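Print this article
E-mail this article

Robotic processor handling at the Grendton refurbishing center

Robotic processor handling at the Grendton refurbishing center is the use of an arm and two-finger gripper for removing and seating processors in used desktop workstations. It was introduced in January by Bhardwaj, a reseller of office computers, on one bench of its refurbishing line. The bench is known on the floor as Ava, after the scheduling program that assigns machines to it. The work had been done entirely by hand before that date, and most of it at Grendton still is.

Background

Used workstations arrive at Grendton in mixed lots from offices and schools. Each is opened, cleaned, tested and either rebuilt for resale or stripped for parts. Processors are among the more valuable parts recovered, and the sockets they sit in are among the easiest to damage. A technician opens the lever, lifts the retention frame and removes the chip by its edges. A chip dropped at a slight angle can bend contacts in the socket or chip its own substrate, and either fault may go unnoticed until the board fails its power test.

Under the manual arrangement a technician carried out this step on up to 400 machines in a month. Staff reported sore thumbs and eye strain, and the step was unpopular enough that it was rotated every 2 hours. Naveen Prajapati, the line supervisor, proposed automating it after a review of returned boards. The review also recommended better lighting, which was installed first.

Bench layout
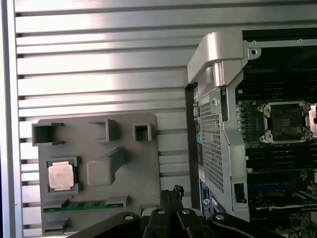 Processor position is the main constraint on the layout. The arm must reach both the open chassis and a fixed holding point without passing over the technician's side of the bench. Chips out of a machine are held in a molded gray tray, where a square recessed pocket with a raised border keeps the chip flat while the socket in the chassis is open and empty. Other features of the tray are used for calibration and are not adjusted by operators. The chassis is laid out with its side open and its board accessible. Technicians are instructed to place it by the marks on the bench and to leave fine alignment to the program.

The tray was drawn by Giorgia Donati of Trarnasow, the integrator that supplied the bench. An earlier version held chips upright in a rack. It was withdrawn because residue from old thermal paste collected in the slots and the chips stuck.

Division of work

The arm does not perform the whole procedure. The cooler is removed by a technician, who also inspects the board for swelling, corrosion and missing screws and decides whether the machine is worth processing. Cable routing is likewise left to the technician. Loose wires near the socket are the most common cause of a stopped cycle, and operators are expected to tuck them away before releasing the machine to the arm.

Old thermal paste is handled in one of two ways. If it is thin, the chip is seated or removed as it is and cleaned afterward. 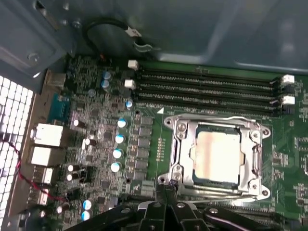
If it is thick or has run onto the substrate, the technician cleans it first with a solvent wipe. The limit between the two cases was set at first by a written rule, then by a printed card with reference photographs, and is now left to the judgment of the operator. Seidel's report (see Evaluation) found that the card had been consulted less and less after the first weeks and recommended that it be retired.

Memory modules are taken out by hand before the cycle begins. Automatic removal was tested on 13 machines and not adopted. The latches on older boards vary in stiffness, and the time gained was small.

Effects on staff

No positions were removed when the bench entered service. Two technicians were reassigned from processor handling to fault diagnosis, a higher pay grade at Grendton, after a training course of 7 days. The others continued on the manual benches. Shanti Sengar, one of the two, described the new work as slower and more varied, and said that the arm had to be watched closely in its first month.

Several changes were less welcome. The two-hour rotation was ended on the automated bench, so that an operator may stay there for a full shift. Staff objected that this replaced hand strain with long periods of standing and waiting. A stool was added and the operator was given a second task, the sorting of recovered memory – an arrangement still under discussion. Prajapati has stated that rotation will return if a second bench is built.

A further concern is the loss of practice. New employees trained only on the automated bench do not learn to seat a processor by feel, and the manual benches depend on that skill when the arm is out of service. Each trainee now spends a period on manual work before being assigned to Ava.

Evaluation

An internal report by Benedikt Seidel, dated 4/2/25, compared the automated bench with the manual ones. It found fewer bent contacts on the automated bench and a longer cycle time per machine. It noted that the comparison was uneven – the bench had been given newer models with a consistent socket layout, while older and damaged machines went to the manual benches. The report made no estimate of cost.

Dinesh Bhatt, who represents the floor staff, asked that the evaluation be repeated with mixed lots and that operators be allowed to log the reason for each stopped cycle in their own words. The second request was granted. 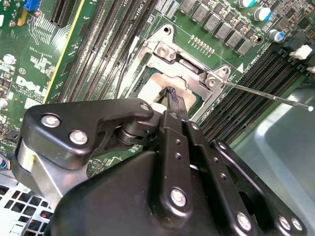

Limitations

Boards with a warped retention frame are rejected by the program and returned to the manual line. So are small-form-factor machines, in which the drive cage blocks the approach of the gripper. A stopped cycle must be cleared by an operator, and the arm cannot be restarted until the bench cover is closed.

Related articles

Computer refurbishing
Thermal paste
Machine tending
Job rotation
Grendton refurbishing center
Trarnasow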